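Why I Still Have the Programs

My first soccer program cost me a week's allowance and I read it on the bus home until the staples gave out. I was nine, Namik had lost three to nothing, and I could not have cared less about the score. I had the team photo, the crossword, and a full page on our left back's favorite meals (steak, then more steak).

That was the start of it. There are 264 of them in my closet now, almost all Namik home games, and my sister Parveen Khattak would like it on record that she has offered to carry every last one to the curb for me. No thank you, Parveen!

What I love is the small stuff. The shirt number lists, for one. Back then our goalkeeper wore 24 because the kit supplier messed up the order, and he liked it so much he kept it until he retired. You won't find that in any record book, but it's right there in the manager's notes, in between a moan about the Botach game and a plea for people to stop parking on the training field.

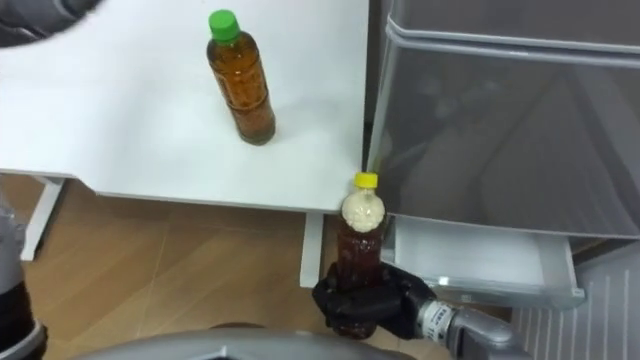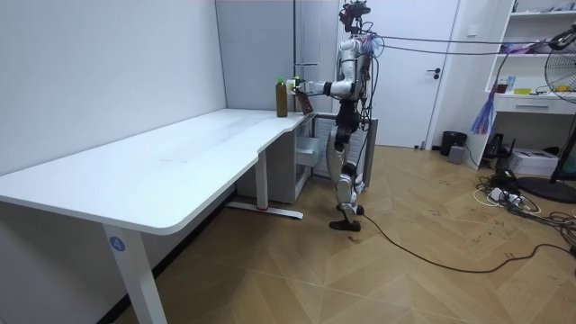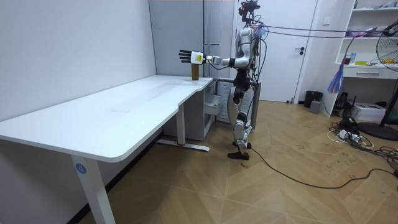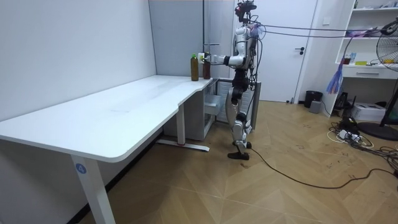
Issue 24

I'm numbering these posts the way the club numbered its programs, so now you know why there's always a number in the middle (one reader thought it was a typo, hi!).

Anyway, on Saturday I went to the Minhas game and the club has gone all digital. You scan a code at the gate and up comes a lineup, a betting ad and a video that wouldn't load. I asked the kid at the turnstile if there was a paper one and he was really sweet about it, but he looked at me like I'd asked for a place to tie up my horse.

I get it, I do. Printing costs money, and the last season they did it they were selling maybe one for every ten people in the stand. But a guy outside the Wendirent end had a box of old ones on a folding chair, and I stood there so long that I missed kickoff. I came away with two I didn't have, including the cup replay against Botach with the score penciled on the front by whoever owned it first. They wrote down both scorers and then, next to our winner, "lucky."

It was not lucky. I was there, and he meant it.

If anyone has the January one from that same season, the one with the green cover, email me. I'll pay the postage.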